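4.2 Stacking tableware

Putting clean bowls away is a short job for a person and a useful test for a machine. The bowl has to be picked up by its rim, carried level enough to clear the stack, and let go at a height that does not chip the one below. We took the task from the list of kitchen chores collected by Workneh and Sproģis, where it sits between folding dish towels and loading a drying rack. All trials used the Tremo controller without changes from Section 3. The policy was trained on 600 demonstrations recorded at the Sadska site in October, and no further data were added for this task.

A trial begins with one or more bowls on the table and ends when the arm has moved clear or when 90 seconds have passed. The operator does not step in. 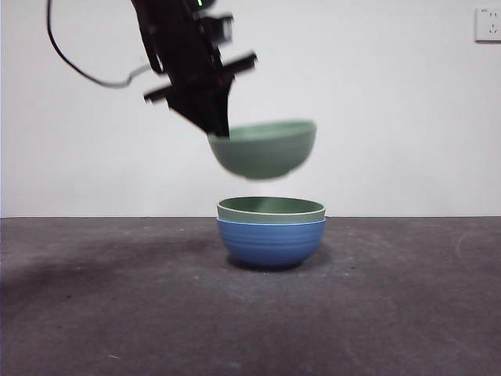
Figure 5. Placing a green bowl on a stack with a blue bowl at the bottom.

Most of the time in a trial goes to the approach. The controller slows down when its estimate of the rim position is uncertain, and with smooth bowls of one color it is uncertain often. Boltedeo, the planner we used as a baseline, moves at a fixed speed and finishes sooner, but it releases the bowl without checking the tilt. We count a placement as failed if the bowl comes to rest on the rim of the one below — even if a small push would seat it.

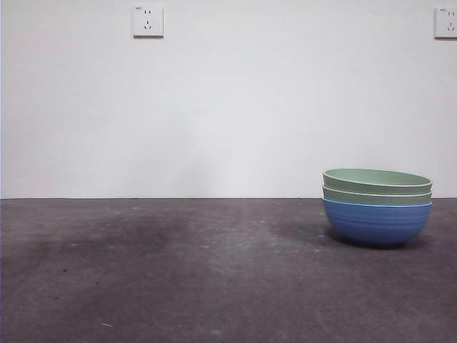
Figure 6. A nested stack on the task surface.

Scoring was done by hand from still images taken with the arm out of view. Two raters worked separately and a third settled the cases where they differed. Nested bowls hide most of each other, so the raters had to judge from the rims. In Figure 6 only a narrow band of the middle bowl shows above the blue one, and a slight tilt there would be easy to miss. We therefore asked for a second view in 12 cases.

Whether this amounts to putting dishes away is another matter. A household cabinet has a shelf above the stack, and the overhead approach used here would not fit under it. The Rozīte rig, with its side-mounted wrist, may be better suited, and we return to it in Section 6.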